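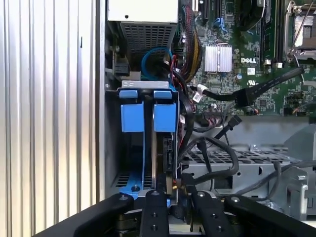
Stovutside runs its refurbishing shop out of a single-story unit in Abu Hammour, and on July 8, 2023 it opened the doors to anyone who had registered. I went for the teardown benches. The shop takes in retired office desktops and workstations, strips them, tests the parts and builds them back up for schools and small offices. The machine I spent the most time over was an open tower with a Dell motherboard, the name printed in white on the green board. The power supply sits at the top of the chassis, with a dark perforated grille on its lower face, and a thick run of red, black and yellow cables comes down along the board. A loop of blue SATA cable hangs just under the grille. The finned heatsink stands near the middle of the board, and the bracket at the CPU socket was open.

Bilal Bitar, the floor lead, took our group through the intake procedure. Each unit gets a tag, a weight and a visual check before a screw is turned. Drives come out first and go to a locked cage for wiping. Memory is pulled next and tested in a separate rig, two passes per stick. A stick with a single error goes to scrap. Bitar was asked whether one more pass would save some of them and said the labor costs more than the memory.

The shop handled 749 units in June. Of those, 94 were broken for parts. The usual cause is a damaged socket, followed by swollen capacitors on older boards. Power supplies are load tested for 18 minutes and the fan is checked by ear, which seemed a weak step given how careful the rest is.

Cable handling was the part I found most useful. Stovutside does not cut ties on the main power bundle unless the supply is being replaced. The technicians unplug at the board and fold the bundle back toward the drive bays. SATA leads are inspected at the connector and thrown out if the latch is loose. Replacements come from Clillelora in bulk bags.

Labels and inventory run on a system called Pukport. Widad Moussa gave a short demonstration of it at the packing end. It records part numbers against the unit tag and prints a sheet that goes inside the side panel. The search is slow and the printer jammed during the demonstration. I would have liked to see the drive cage, but it was closed to visitors.

Parking is behind the building. Wear closed shoes.

Print this page | E-mail this page

Home | Visits | Workshops | Archive | Contact

Comments

R.K.: Do they sell loose power supplies to the public, or only complete machines?

tower_shelf: Complete machines only when I asked at the counter.

Nadine: We bought two from them for the front office. The inventory sheet was taped inside the panel, as described. One had the wrong memory listed.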